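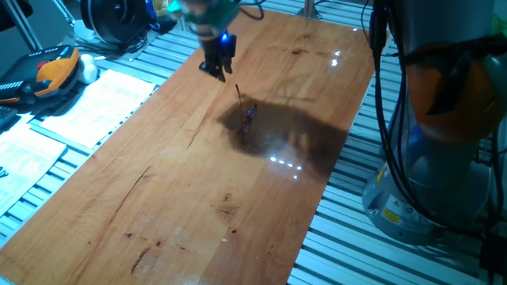

# Glossy board on an extrusion bench: dull it down, fill the line, or start over?

**rschnyder**

I have a long wooden board sitting on a bench made of aluminum extrusion. The board has a high gloss finish, orange-brown, with plenty of grain and a few knots. The finish is Oltoler clear varnish, put on before the board came to me, and I don't know how many coats.

I have two problems. The first is glare. The ceiling lights show up on the surface as hard white dots, and when I'm looking for something small they land right where I'm looking. I set my thin-framed glasses down on it last month and walked past them twice.

The second is a long dark line running diagonally across one end. I've been calling it a crack. I can catch a fingernail in it for part of its length and then I can't.

The bench itself is fine and I don't want to replace it. I would like to keep the board too. What would you do?

Regula Schnyder

**plankton_dave**

Sand it and put satin on it. Gloss is for dining tables. Any work surface I've had with a gloss top got scratched inside a year, and gloss shows every scratch.

**hollowgrind**

I'd leave the finish alone and move the lights. You can rub out gloss in an afternoon but you can't put it back in an afternoon.

Is it one piece of wood or a glue-up? If that line follows the grain I wouldn't call it a crack until you've looked at the underside.

**rschnyder**

I can't move the lights, they belong to the building. I haven't seen the underside. It would mean lifting the board off and I need a second person for that.

There is one more thing. It has ink on it. There was some doodling straight onto the varnish, thin brown-black loops, a palm-sized tangle of them.

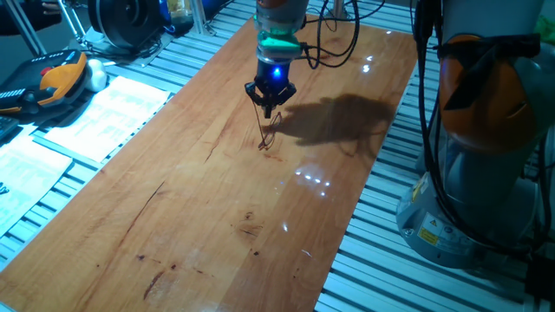 I tried a damp cloth on one spot of it and that did nothing. I have not tried alcohol, I didn't want to cloud the finish around it.

**Callum Blackburn**

Don't start with alcohol. If it's an older varnish it may be fine, if it's shellac you'll have a white patch, and you said yourself you didn't put it on. Test at the far end where it doesn't matter.

For ink on a hard varnish I use a white eraser first, then a little paste wax on a rag. If it has gone through into the wood, neither will do anything and you are back to sanding.

On the glare I'm between the other two. I would not strip it. Wet-sand with 2,000 on a soft block, with the grain, until the shine is even and low, then stop. People go on to 3,000 and then wonder why it's shiny again.

**plankton_dave**

2,000 won't touch a thick varnish. You'll be there until September. Start at 400.

**Callum Blackburn**

400 on a finish of unknown thickness is how you go through it at the edges. I've done it on a board that was much thicker than this one looks.

**rschnyder**

I can't tell how thick the varnish is. There are a few dark scratches and stains on it, and the scratches don't feel deep. I looked again with the overheads on and the worst of the glare is low down on the near half.

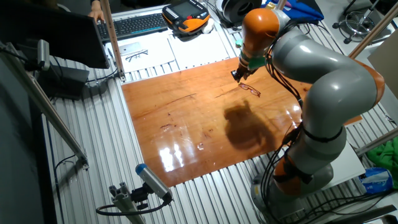 If the scratches come out with the same sanding then that decides it for me. I also priced a new top from Strebel, 60 dollars plus freight, plain birch and unfinished. That's not a bad price but then I have to finish it myself.

**hollowgrind**

60 is cheap. I still wouldn't. You'd be swapping a board that has already done its moving for one that hasn't started.

A gray cutting mat would fix the glare where you work - no sanding at all, and you can roll it up. I have a Zedavska one and it lies flat.

**mrs_kettle**

Second the mat. I had the same trouble with beads and clear thread on a shiny table. Clear stuff is the worst, it just disappears into the grain. With a mat I could see it again.

**rschnyder**

Clear thread is a good comparison. A thin clear loop of anything is hard to see against this orange, even when you know where it is.
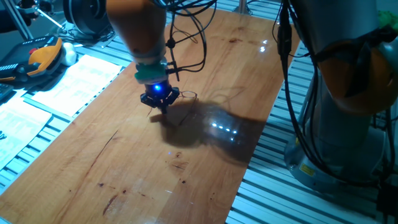
## Update from rschnyder

I ordered the mat and did a test patch at the far end with 2,000, wet, ten minutes. It went from glossy to a soft shine. The dots from the lights are still there but they have fuzzy edges now and I can look past them.

The eraser took off part of the ink. The rest is staying for now.

I also went along the line with a flashlight. The dark part keeps going after the bit my fingernail catches, so I think hollowgrind is at least half right and some of it is just grain. I'll put thin epoxy in the open part and leave the rest alone.

**plankton_dave**

Tape both sides before you pour. And I still say satin.

**Callum Blackburn**

Epoxy first, then sand the whole board. If you sand first you'll have to do that strip again.

**rschnyder**

Epoxy first, then. I'll get someone to help me lift it and check the underside before I mix any.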